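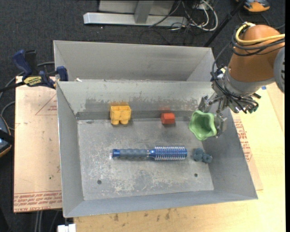
3. What the bin did to our results

The Plomska method says that a mixed set of household items can be sorted by colour first and by shape second. We doubted this from the start, and after 53 rounds at the Solberg workshop we still do.

Our set included a blue round hairbrush, a small red-orange block and a yellow-orange toy block. The Plomska handout treats colour as something fixed. Put a bright block beside a grey metal wall and a faint patch of its colour shows on the metal as well. Two of us wrote down the patch as part of the object when working from stills. The handout does not mention reflections at all.

The bin itself was no help. The floor is scuffed, with pale scratches and whitish worn patches, and in 42 rounds at least one of us marked a worn patch as "possible item". A plain painted tray would have been fairer, but Zimley only supplies the metal type.

Shape did slightly better. The brush was never mistaken for anything else, though it is hard to see how it could be. The small dark teal-grey thing with rounded lobes was a different matter: we had four names for it by January and agreed on none.

3.1 Limits

One set of items and one type of bin is thin evidence. The Closberg group claims 1,000 rounds, but their report does not say what their bins looked like, so we have not compared our figures with theirs.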